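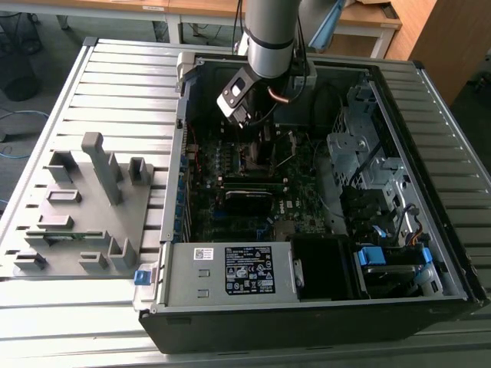 Open tower on the slatted table, printed fixture at left, gripper over the motherboard.

Midari bench arm with Fotness gripper: review for small teardown and rework cells
Posted 2018-12-02 by Si-eun Ki
Filed under: Equipment, Bench automation

Scope

This review covers the Midari arm and the Fotness two-finger gripper, bought together as a bundle from Carrasco, and the Stullico slatted aluminum table they were quoted with. The application is component handling inside desktop PC towers: memory modules, expansion cards, CPU coolers. I am writing for people who have to put numbers on a purchase request. If you want a comparison of motion planners, look elsewhere.

What was in the quote

The Carrasco quote had four lines: arm with controller, gripper with cable set, table, and a commissioning day. The arm is the largest line, as expected. The gripper came in at less than a fifth of the arm. The table looked expensive until I priced a welded frame locally and added leveling feet and a drilled top. Commissioning is optional. I would pay for it once and decline it on a second cell.

Not in the quote, and needed in the first month: a mounting adapter for the gripper, spare finger pads, a longer emergency stop cable, clamps for the table, filament for fixtures, and a stock of towers to work on. Put these on the original request. Going back to purchasing for small items cost me more calendar time than the arm did. Lead time on the adapter alone was 30 days.

Arm

Repeatability is fine for this work. A memory slot is forgiving along its length and unforgiving across it, so what matters is how stiff the wrist is when the gripper pushes down. The Midari holds its position under moderate load and drifts slightly when the arm is near full extension. Mount it close. I had the base too far back at first and moved it 115 mm toward the work, after which most of the missed seatings went away.

Coming straight down into a case on its side is the easy approach. Anything angled has to clear the drive cage, and on the towers we use the cage stands at the right of the board and takes up a lot of room. Check reach and wrist clearance against your worst chassis before you order. The dimension drawing in the Midari manual is accurate. The 3D model on the download page was an older revision in June and had the wrong flange.

Cable routing is poor. The arm offers no internal path for third-party tools, so the gripper cable goes on the outside and needs slack. Budget for clips and a few hours of adjustment.

Gripper

The Fotness unit is compact enough to work near a CPU heatsink. Force control is coarse at the low end. On bare circuit boards I run it at the lowest setting that holds and rely on the pad material. The supplied pads are too hard and too smooth. The soft set is a separate part number, sold in packs of 10, and they wear quickly on card edges. Treat them as a consumable with its own budget line.

What it does well: thin parts presented edge-up, small blocks, card brackets. What it does badly: connectors with side latches, anything with a screw, and loose cables. A SATA cable lying across the drive cage is a real problem. Route cables away from the approach path by hand or plan for a second tool.

Table

The Stullico table is heavy, flat and boring. The slatted surface lets you clamp nearly anywhere, which saves money on custom plates. Small screws find their way into the grooves. Buy a magnetic pickup. The feet hold their setting after a full week of arm motion, and I have had no reason to touch them again.

Fixtures

Print your own. A fixture with a flat base and raised holders gives each removed part a known location, and the rest of the program gets simpler. We went through several layouts. The U-shaped holders survived every revision. Slots for boards need to be loose at the mouth and snug at the bottom. Print time is long but the material cost is low enough that I do not track it per part.
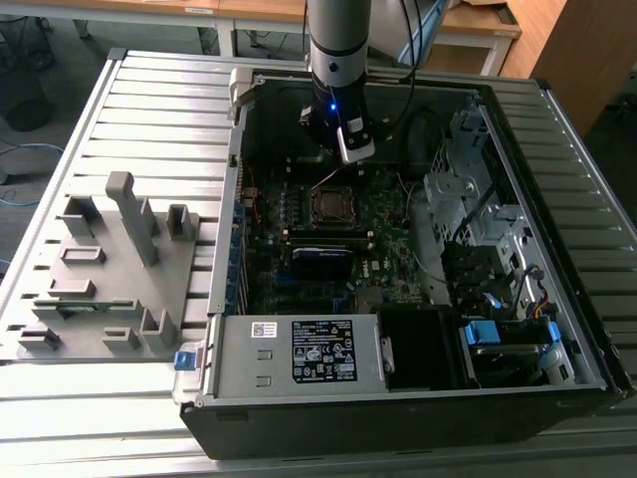
Working over a board with an empty CPU socket. A thin green circuit board is held in one of the lower fixture slots.

Two cautions on fixtures. First, fasten the base to the table; its own weight is not enough. Second, keep it far enough from the case that the gripper body, and not just the fingers, can get down beside each holder. I would leave 80 mm as a minimum.

Stock to work on

Used business towers are the cheapest test pieces. Buy several of one model from one lot. Mixed lots look like better value on paper, but every change of chassis means new approach points, and engineering hours cost more than used computers. Check that side panels, drive latches and expansion brackets are complete. Expect slots and sockets to wear with repeated insertion, and set aside spare motherboards as scrap replacements.

Support

Carrasco answers email the next working day. Their technician knew the gripper well and the arm less well. Midari's own support is slower and will ask for a log file before anything else, so attach one to the first message. Firmware updates for the arm are free during the warranty period. After that they are tied to a service contract, priced per controller. Get that price in writing with the original quote.

Verdict by line

Arm: buy, if your reach is short. Ask for the current flange drawing.
Gripper: buy for boards and cards, with soft pads on the same order.
Table: buy if you have no machine bench already.
Commissioning: buy for the first cell.
Service contract: defer until the warranty has three months left.

I have a second cell in next year's plan with the same arm and table. The gripper line is still open, pending a loan unit with finer force control.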